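# Against the beach toy bin

Every June the stores roll out the same wire cages by the registers, full of buckets and shovels in colors you could see from a plane, and every June I watch people who own perfectly good shovels buy two more. I have done it myself. I'd like to argue that we should stop, or at least slow down, and that most of what gets said about keeping these things tidy is a way to avoid asking why we have so many.

Start with the storage people. A company called Drellell sells a mesh bin for sand toys that promises to "end the sandy trunk." I own one. The sand goes through the mesh, as promised, and lands in the trunk. Then there is the Uvow wall rail, which a neighbor swears by, with pegs for hanging each shovel by its handle. It holds 20 tools. Who has 20 shovels? If you do, a rail isn't what you need.

I'm suspicious of the advice, too. The usual line is that children will put toys away if every toy has a home. Mine knew exactly where the home was. The shovels still lived under the porch steps, in the flower bed and one time in the dryer. A child who is finished digging drops the shovel where the digging ended, and I'm not convinced any amount of labeling changes that.

What about quality, then? Buy one good one and it lasts, people say. Maybe. I've noticed that the word "durable" is printed on nearly everything in the cage, including the ones that split down the scoop the first time they meet wet clay. The only part I've come to care about is the handle. A closed grip, the D kind, gives a small hand something to pull against, and an adult can hook it over a finger on the walk back to the car with a cooler in the other hand. The ridges molded into some of them are supposed to help with wet fingers. I can't say I've ever seen a difference, but they do collect sunscreen and grit, and I've spent a toothbrush on them.

Length matters more than the package lets on. The stubby ones are fine for filling a bucket and useless for a moat. A longer shaft lets a kid stand up and put some weight into it, and it lets me help without getting on my knees. It also means the thing won't fit in the Drellell bin, but I've stopped holding that against the shovel.

Then color. I used to think the loud colors were pure marketing, and I still think they're mostly marketing. I'll give them this much: a brown shovel would be gone in an afternoon. Where I part ways with the cage is the matching. We are sold sets, with the pail and the rake and the sifter all in the same two shades, and the minute one piece goes missing the rest feels like leftovers, so you buy the set again. Mismatched ones never give you that itch. They also settle arguments. With a different color for each child, there's no debate over whose is whose, or at any rate the debate is shorter.

So my rule at home is 2 shovels for 2 kids, no sets, nothing new until something breaks. Rinse them with the hose, stand them by the back door, done. A Stutus catalog came on Friday with a whole page of "dig systems," and it went straight into recycling. I don't claim the rule makes anyone a better person. My kids complain about it, and guests bring extras that I then have to find a way to hand back. But the trunk is emptier, and I haven't bought a bin for anything since.

If you want to try it, lay out what you already have before you go near a store. A yellow shaft with a blue grip and a green shaft with an orange one will dig the same hole as whatever is in the cage this year.

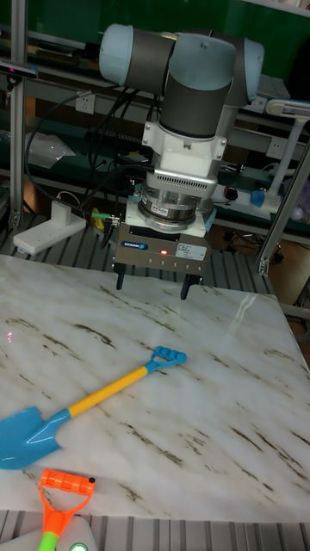
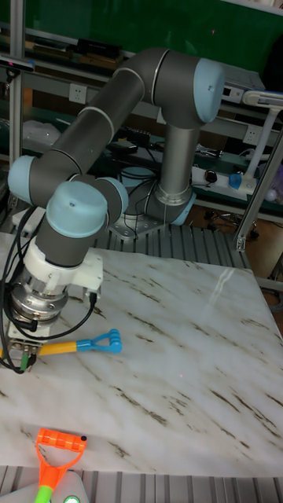
*Two shovels, two color schemes, a D-shaped grip on the orange one.*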